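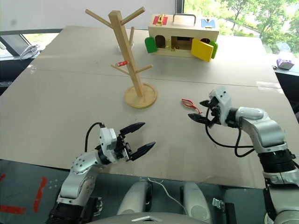 Mug tree and lock box on the cardboard, doors open.

The Sceptic's Shelf: wooden things that promise to teach you something

Every September the Fidberg catalogue turns up with a fresh spread of plain timber objects, and every September I wonder who is being sold what. The pitch hardly varies. Wood is calming. Wood is honest. A child who opens a little door today will be organizing their own sock drawer by grade three. I have my doubts.

A word on the pairing at the top of the page. The mug tree is a kitchen item, pale and unfinished, with a round base, a square post and two tiers of pegs. I like the shape. The upper branches go out in a V and there is a short peg behind, though I'd want to see it with five full-sized mugs on it before I said anything kind about the balance. The one thing on its lower left peg is a small red and white sleeve sort of thing, hardly a test of anything.

Unfinished wood also bothers me near a sink. Carby's care leaflet says to oil it twice a year, and I have never met a household that oils a mug tree twice a year. Mine went grey at the base by its first winter. Chauhan, the kitchen shop on our main street, stocks a varnished one for 12 dollars that looks worse and will probably outlive me.

The lock box is the better toy, and I say that grudgingly. It's shaped like a small house, with a grey metal handle over the top and coloured panels either side of it, red and blue, each with its own little gold latch. Green and yellow doors on the front, arched openings behind. The colours are cheerful enough. Whether a latch on a toy teaches anything about a latch on a gate is another matter, and the Fultodov forum has 1,557 posts on the question, most of them from people selling lock boxes.

My own worry is duller. Doors that swing wide get leaned on, and small hinges let go. If you buy one second-hand, open and shut every door before you hand over the money, and try the handle with the box held low over something soft. I wouldn't pay 200 dollars for any of these, whatever the tag says about heirlooms.

More pieces will go up when I've had them long enough to complain properly. The stacking rings are next – I am not optimistic.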